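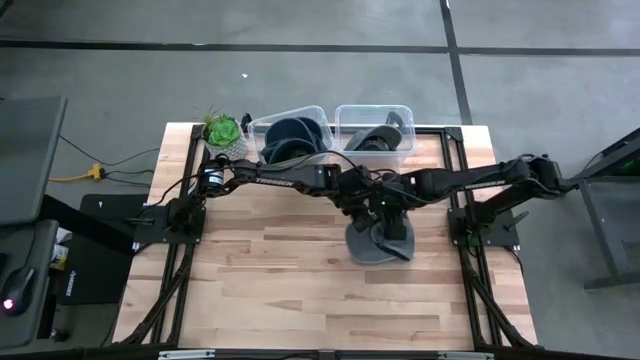

Figure 2. Both arms at the slipper, storage bins at the far edge of the table.

Section 4. Sharing the middle of the table

Two arms that can reach the same slipper can also reach each other. The Helline controller has no opinion on this and will happily let them try.

Before power-on

1. Check that each base plate is tight to the tabletop. A wiggle at the base becomes a wobble at the wrist.
2. Walk each arm by hand through its full reach and watch the cables. If one goes taut or snags on a bin, reroute it now.
3. Clear the tabletop of everything the task doesn't call for. Coffee is never called for.
4. Press the stop button once and reset it. Do this even if you did it yesterday.

Running

5. Start at the Training speed setting. Stay there until the task has run 198 cycles without a fault.
6. Let one arm close its gripper before the other comes in. The Motis handoff timer is set to 506 ms at the factory. Leave it alone.
7. Keep hands, sleeves and lanyards outside the rail while either arm has power. A still arm may only be waiting its turn.

CAUTION: A status light tells you a servo has power. It does not tell you the servo is in a good mood.

NOTE: Soft goods fold, slide and spring back. Grip force that suits a sole may be too much for an upper - start low and go up in small steps.

8. To free a stuck item, press stop, support both arms, then open the grippers. Do not pull. The slipper can be replaced for less than you can.

Service

Inspect gripper fingers every 1,000 cycles, or each November, whichever comes first. Write it in the log, in letters someone else can read.

Revised 4 October 2019. Technical editor: Raelene Costigan

Search this manual Go Advanced search

Comments (3)

benchrat: Step 8 should be step 1.

T. Harms: Does the 198 start over after a stop button press, or only after a fault?

Raelene Costigan: Only a fault. Pressing stop is free, so press it all you like.

Contact Finstead Support | Copyright Finstead | Back to top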